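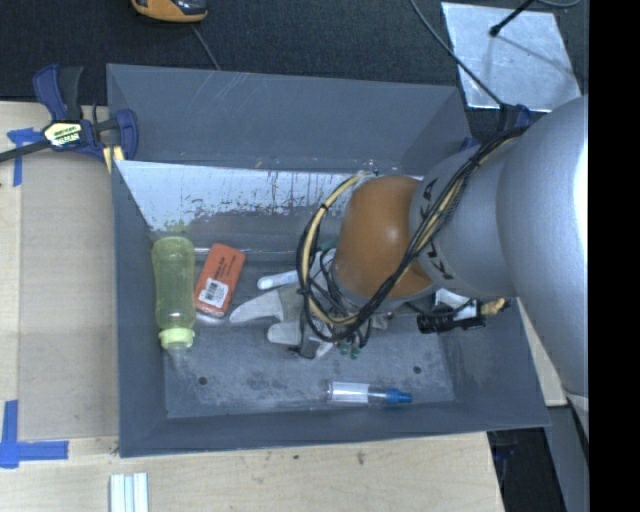
Foi na defesa que o Ketmont ganhou o jogo. Vitória por 19-16 ao intervalo, 100-95 no fim, depois de prolongamento, e o Evstead sai da fase regular sem o primeiro lugar que parecia garantido há duas semanas. Jogo feio no primeiro tempo, muito bom no segundo. O treinador da casa tinha pedido braços compridos nas linhas de passe, e a zona 2-3 do Ketmont fechou-se sobre o poste: cada bola que lá entrava demorava a sair, quando saía.

O Evstead começou frio. Três triplos falhados nas primeiras posses, dois passos, uma falta técnica ao banco. Ao intervalo, marcador de outros tempos. O pavilhão do Ketmont estava cheio mas calado, a ver quem errava menos.

Depois do descanso tudo mudou. O Evstead subiu a pressão a campo inteiro, correu, passou para a frente a meio do terceiro período e obrigou o Ketmont a gastar os descontos de tempo quase todos. Resposta da casa: mais ressalto ofensivo, mais idas à linha. O base suplente, que quase não tinha jogado em fevereiro, empatou a partida com dois lances livres já no último minuto. Prolongamento.

Nos cinco minutos extra, só deu Ketmont. A zona voltou, o Evstead insistiu de fora e pagou caro. Ainda reduziu na penúltima posse, mas uma reposição lateral mal feita entregou a bola e o jogo. Muitos protestos do banco visitante por uma alegada falta no lance, sem razão, ao que pareceu da bancada.

Com este resultado o Ketmont segue para as meias-finais como segundo classificado e recebe o Adasow, que folgou nesta jornada. O Evstead fica em terceiro e terá de jogar fora o primeiro jogo da eliminatória. O capitão visitante saiu a coxear no quarto período e nao voltou; o clube fala em entorse, exames na segunda-feira.

Bilhetes para a meia-final à venda na secretaria do Ketmont, só em dinheiro. Sócios com quotas em dia desde agosto tem entrada livre. As portas abrem uma hora antes do jogo.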